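Dorthorpe House residents' meeting – minutes, April 2024

Held in the downstairs lounge, started late as the kettle was on. Apologies: three, one by text.

Last minutes – agreed. Typo in the Wullik invoice fixed (was 170, should of been 107).

1. Spare bedroom
Floor done, herringbone all the way through, light colour. Came in under the $2000 set aside. Leftover boards under the stairs, please don't burn them.
White wardrobe is in place, doors are flat, brass handles on. Two shelves still to be fitted inside.
Pine step by the bed is two boxes side by side, bare wood. Question whether to oil or leave. Left for now – look again in August. Screws to be checked with a fingernail before anyone goes on it in socks.

2. Bedding
Light grey for the bed, agreed. Sage green check pillows are staying, two on the bed. Natness quoted $288 for spare sets, too dear, get another price. Wash labels to stay on, last lot went through at 60 and shrank.

3. Coats and hangers
Long discussion. Jackets are being left over bed ends, chair backs, the bannister. Agreed: outdoor things on a hanger and into the wardrobe same day. Wet ones go to the laundry porch first.
Hodoroagă hangers (the wooden ones) – up to 20 missing, check your rooms. Wire ones to go in the metal recycling, they mark the shoulders.
Motion to put hooks on the back of the bedroom door as well. Not carried, paint is new.

4. Lost property
Box is full. Gloves, one boot, a kids raincoat. Anything left at next meeting goes to the op shop.

5. Any other buisness
Hall light flickering again. Bin night swap is working – keep going.
Parking: no change.

Actions: second price on bedding. Wardrobe shelves. Hanger hunt. Hall light.

Next meeting same place, bring own mug. Closed just before nine.

Attached to item 3:
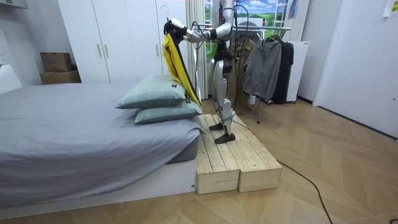 Comment received after circulation: could the hooks be looked at again please, on the wall beside the door and not the door itself. Wardrobe is fine for good coats but I'm in and out to the bins six times a day and I won't be getting a hanger out each time. Happy to pay for the hooks.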